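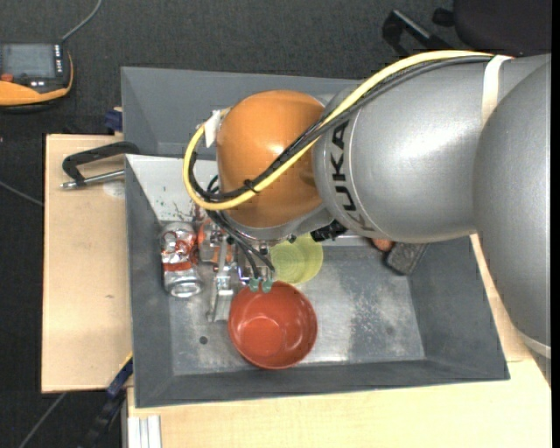
*Fig. 4 — KUKA arm over the grey bin, with the two bowls and the can inside.*

## 4. Teaching the planner your bin

Okay, this is the part of Leone I get the most emails about, so I've rewritten it (28 August 2018) with Mirko Russo's fixes from the Broseck cell. You'll need the camera calibration from section 3 finished and saved!

1. Park the arm clear of the bin and run `leone scan --empty`. Take everything out first, yes, even the little stuff.
2. Open the bin model and drag the walls until they sit on the point cloud. If your walls slope like mine, tick **Tapered** — a straight-sided model makes the planner far too brave near the floor.
3. Set `wall_margin` to 30 mm. You can tighten it later.
4. Add the cable loop at the wrist as a collision shape. I use one fat capsule around the whole bundle (ugly, but it plans fast).
5. Put your objects in and run `leone detect`. Check the mask colours on screen before you plan anything.

**Note:** See-through and shiny things, like the yellow-green bowl and the can, can come back with holes in the depth. Bump `fill_passes` to 2 and detect again.

**Caution:** Run your first pick in T1 with the pendant in your hand, not on the floor. If you get error 424, the model and the scan disagree, so go back to step 2.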